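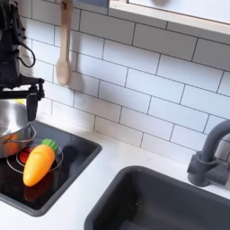 10th March

Sunday, and I went in anyway. I told myself it would be an hour to check on the overnight training run, and I got home after dark with a head full of carrots. I want to get this down before I sleep, mostly so that tomorrow I remember which parts I saw and which parts I only hoped for.

The run finished! Hurnedness (I still can't believe we let that name stick) came out with a lower loss than anything we've had since we moved into the Hinley kitchen, but loss has fooled me before, so I didn't let myself get excited until the arm was moving. The idea is the one I've been scribbling in here since last month. We stop asking the policy to do the whole task in one go, carrot off the stove and into the pot, and we let it choose its own halfway point, a place where it's happy to pause and look again before it commits to the next bit. The old version from Dikby had fixed pauses, every so many steps whether it needed one or not. It would stop in midair over nothing, then rush straight through the part where it should have been careful.

So the first thing I did was put the orange carrot across the burner at a slant, which is the position the old policy hated most. The tip points toward the front left, the leafy end goes back to the right, and there's the shiny black glass under it throwing up a second, reddish carrot. Glossy toy on glossy cooktop. Dikby used to go for the reflection, or split the difference and close on air just in front of the real thing.

The new one got it 9 times... no, I'm going to be careful, because I started counting before I'd fixed the lighting. The proper set was 13 trials with the blinds left alone and the carrot turned a little differently each time. Only 2 misses. Both were at the pot end, with the fingers coming in too low and catching the rim, and neither had anything to do with the reflection. I ran Dikby on the same positions straight after and stopped feeling sorry for it quickly.

What I loved most was watching where it chose to pause. I never gave it a single label for that. It settles over the pot, fingers just above the rim, and waits a beat, and you can see the next move come out cleaner for it. Then over the carrot it does the same, a bit higher up than I would have picked myself. I sat on the stool and watched far more of these than I needed to.

Things to be suspicious about, while I'm still honest with myself. The wire handle on the pot sits right next to where the fingers come down, and I kept it on that same side all day. If I swing it to the back I have no idea what happens. Also the demonstrations: we used 1,000 of them, and most are mine, so it may have learned my own habit of hovering. I do hover, I know I do, I hover over the salt at home. To find out, I need a batch from someone with quicker hands, and I need to compare the pause points side by side before I write one word about the method "discovering" anything.

I also want to try it with the spoon. It's been hanging on its hook on the tile all this time, and lifting it down would be a completely different sort of pause, with contact on both ends and a swing to wait out. Maybe too soon. But the Cuesta people have promised us their drawer data, and if the pauses show up in the right places there too, on a different arm in a different room, then I think we have something worth a real paper and not just a workshop poster.

Plan for the morning: handle to the back, repeat the same set, save everything before touching the code. Then rerun with the pauses switched off, same weights, which I should have done today and didn't – I was having too much fun. And fix the clock on the logging machine, it's drifting again and the plots look like the arm moves before it's told to.

Dinner was toast. There were no carrots in the house.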